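Search this site
Search

The station that plays what it's told

The program director of Marier FM keeps the list in a kitchen drawer, under the takeout menus. It runs to 68 songs, and until February none of them could be played on the air.

"They never sent us a reason," she says. "They sent us a spreadsheet. Somebody had put it in alphabetical order, so I suppose that was a kindness."

The list came from the broadcast office in Folasel, which licenses every station in the valley. Marier FM answered by filling the gaps with weather. At one point listeners were getting 20 forecasts a day, for a region where it mostly rains.

"We got very good at rain," she says. "I did a whole half hour on drizzle. People wrote in."

She asked not to be named, although 200 people at the Bosach market could pick out her voice from the next aisle. The station has one studio, one transmitter and a playout computer that runs the overnight hours.
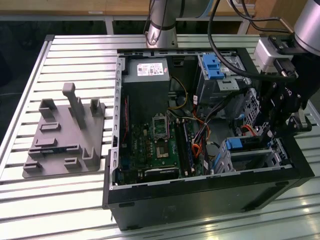

A desktop tower with its side panel off.

When the ban was lifted, word came by phone at 6:30 on a Monday morning. She asked for it in writing. The office told her the ban had never been in writing either, apart from the spreadsheet.

"So I played the first song on the list," she says. "It's a terrible song. It's about a tractor. I'd waited two years to play it and I wanted it over by the second verse." 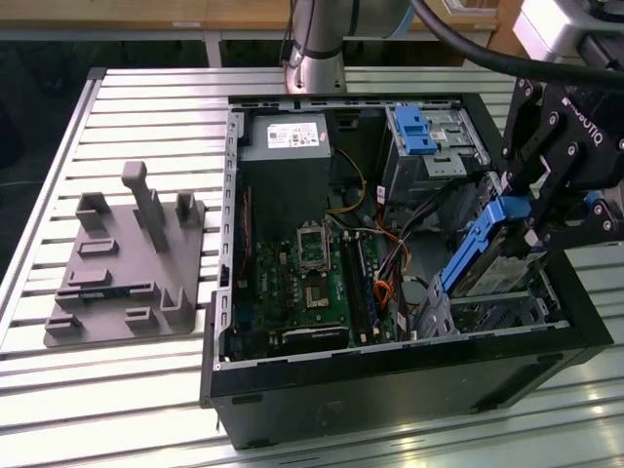
The complaints started before the chorus. One caller wanted to know what had happened to the weather. Pfeiffer Radio, the rival across the river, has since started its own drizzle segment, and she's still sore about it.

Would she obey another list? She thinks about this for a while.

"I'd read it on the air," she says. "Slowly. It would fill 30 minutes — more if I did the artists."

Comments

valleyfan: The tractor song is a classic and I will not be told otherwise.

bosach_bill: Bring back the 4 pm forecast please

nightshift: Pfeiffer's drizzle isn't as good.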